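Quien haya tocado alguna vez en una plaza de pueblo sabe que el atril es lo primero que sale volando, normalmente en mitad del pasodoble. Por eso, cuando en Haberkorn nos trajeron el **Skilo**, lo recibimos con bastante cariño (y con un poquito de desconfianza, que ya van muchos atriles).

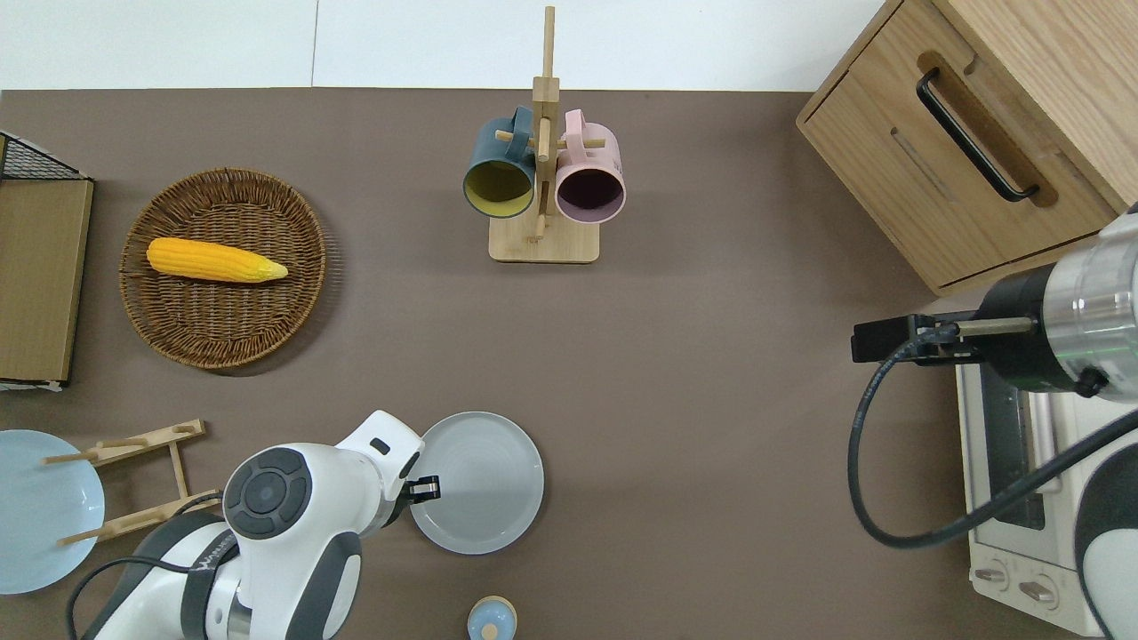
Se abre con una sola mano, cosa que agradecerá quien llega con el acordeón al hombro y el café en la otra, y las patas se bloquean con un giro corto. La bandeja admite carpetas gruesas, de esas que una banda va engordando año tras año sin tirar jamás una partitura.

## Características

- Peso: 800 g, funda incluida
- Altura mínima: 84 cm
- Bandeja con 5 posiciones de inclinación
- Pinzas para las hojas, de muelle suave
- Garantía: 5 años 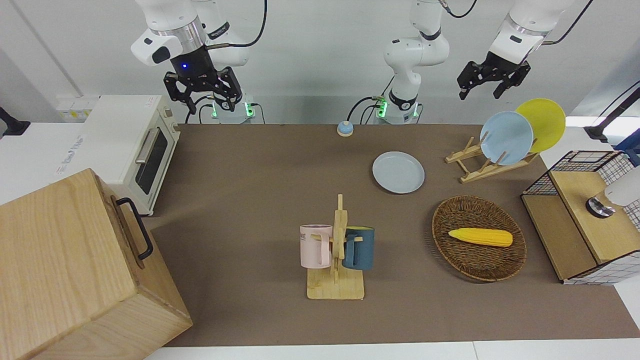 La funda lleva un bolsillo exterior donde caben la resina, las cañas, un lápiz y hasta el bocadillo, si no es muy ambicioso. Para los ensayos de coro recomendamos añadir la lámpara **Rollgate**, que se engancha al borde superior y no deslumbra al compañero de al lado.

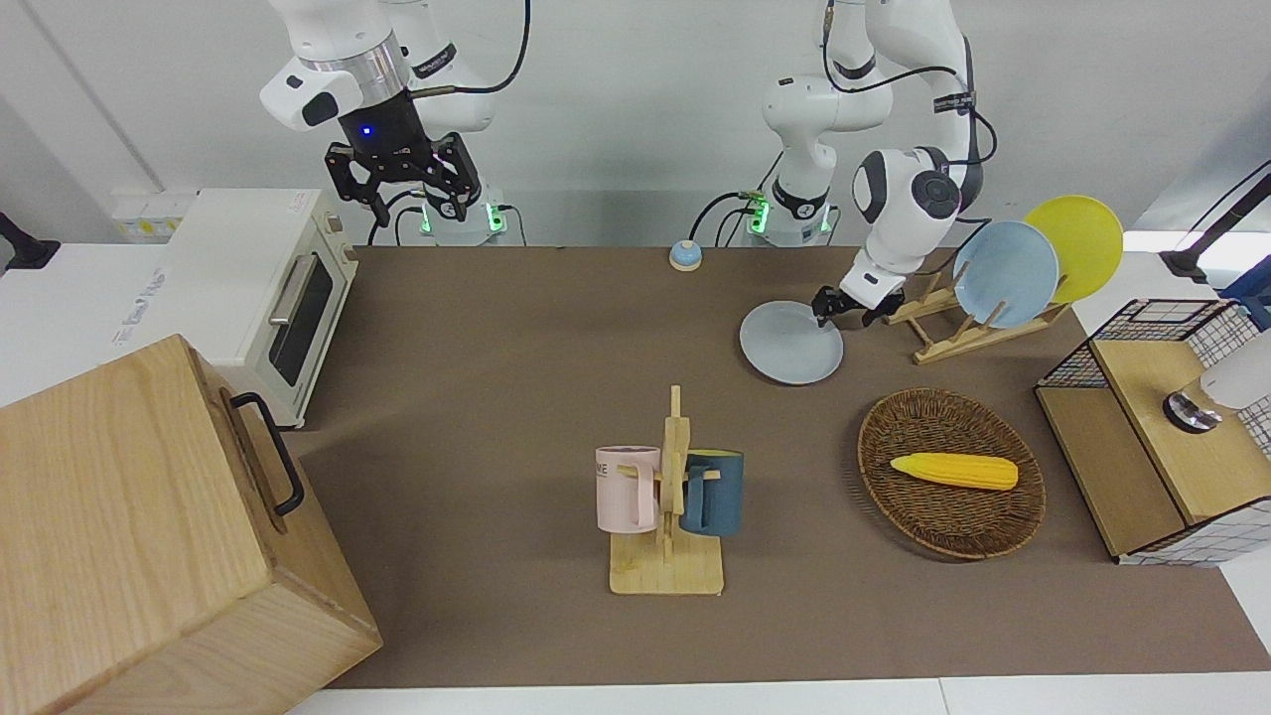
## Envíos y repuestos

Servimos desde nuestra tienda de Clivmont. Si se pierde una pinza o el tapón de una pata, escríbanos: vendemos las piezas sueltas, y en diciembre, con tanto concierto de villancicos, conviene pedirlas con tiempo.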